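The Man Who Animated Sand, and Then Swept It Up

There is a moment nine seconds into Karinen when the heroine, who is made entirely of sand, turns to look at the sea, which is also made entirely of sand, and you forget for a second that you are watching a man push beach around on a sheet of glass. Then she blinks, a few grains fall out of her eyelid, and you remember.

Haruto Kamata would rather you didn't remember. He spent most of his working life trying to stop those grains from falling, and he regarded every one that got away as a personal insult. Of the 442 drawings that make up the blink and the slow turn after it, he kept a written record of the ones he considered failures. The list runs to 239 entries. The last of them reads, in full, "nose".

Sand animation has never been what you'd call a growth industry. You put a light under a pane of glass, tip sand on top, and make a picture out of where the sand isn't. You photograph it. Then you nudge the picture a little and photograph it again, which means the first picture is gone for good. A cel animator can hold a stack of drawings up to the window and admire them. A sand animator has a film and a dustpan.

Kamata came to it sideways. He had trained as a sign painter, and was hired by a small studio called Tronari to letter the title cards for a run of public safety shorts. One of these concerned quicksand. The director wanted something atmospheric for the opening, the budget wanted something free, and Kamata went out to the car park with a bucket. The resulting title sequence is by some distance the best thing in the film, which otherwise consists of a man in gumboots being told to lie flat.

He stayed at Tronari for six years and made two more sequences nobody asked for. Then he left, rented a long cold room above a bicycle shop, and started work on Karinen with what he described in a letter as "no script, no money and very good sand".

The sand is a story all by itself. Kamata was fussy about it in the way other people are fussy about coffee. Beach sand was too round and rolled away from the brush. Builder's sand was too sharp and looked, he said, like soup. He eventually settled on a dark river sand from a place called Zerkevberg, and had it posted to him in flour bags at ruinous expense. Customs opened the first three. After that they seem to have decided he was harmless.

He worked standing, mostly at night, with the blinds down and the heater off, as warm air moved the fine grains at the edges of a figure. His tools were paintbrushes, a butter knife, the corner of a bus ticket and his own little finger, which he kept bandaged on his days off like a concert pianist's.
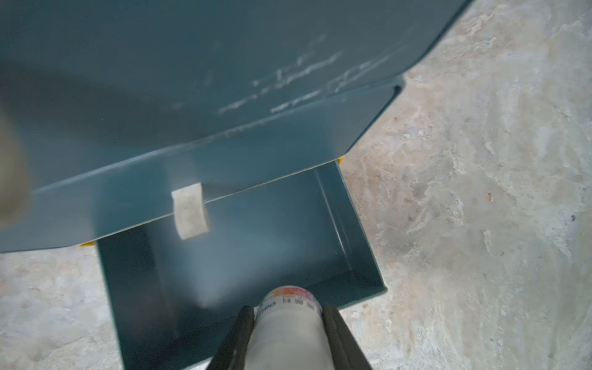
Lozano and the Long Argument

What Kamata didn't have, for the first two years, was any sound. He had assumed he would do it himself. Covadonga Lozano, a composer who had written music for puppet theatre and one regrettable margarine commercial, saw a silent reel at a festival and told him over dinner that this was a terrible idea. They argued until the restaurant closed, then on the footpath, and then by post for 39 weeks.

Her letters survive, and they are a joy. Lozano thought the film should sound like the material it was made of. Kamata thought that was far too literal and wanted a cello. She sent him a tape of herself pouring rice down a stairwell. He sent her a tape of a cello. She replied with the same cello recording, slowed down, with rice on it.

That, more or less, is the score of Karinen as it exists today. It's a strange, granular, sulky piece of music, and it does something clever with the ending, when the heroine walks into the sea and the two kinds of sand become one kind. The cello drops out. What's left is a dry hiss that goes on a bit longer than is comfortable. At the premiere, several people took it for a fault in the projector, and one went to complain.

The Follow-up

Success of a modest sort arrived, and Kamata dealt with it badly. He was offered colour and turned it down. He was offered assistants and accepted two, then re-did their work after they'd gone home. His next film, Trnka, named in tribute to nobody he would admit to, was meant to be a feature. It got as far as a opening chapter about a tailor who cuts a coat for the wind, and it is lovely, and it stops in the middle of a sleeve.

Lozano had already finished the music for the whole thing. She never quite forgave him, though she did go on having lunch with him.

A restored print of Karinen began touring in April 2024, with the unfinished Trnka shown straight after it and Lozano's complete score playing on over a dark screen once the pictures run out. It makes for an odd quarter of an hour. People shuffle, then settle. At the session I went to, a child asked loudly where the tailor had gone, and her father told her he was still sewing.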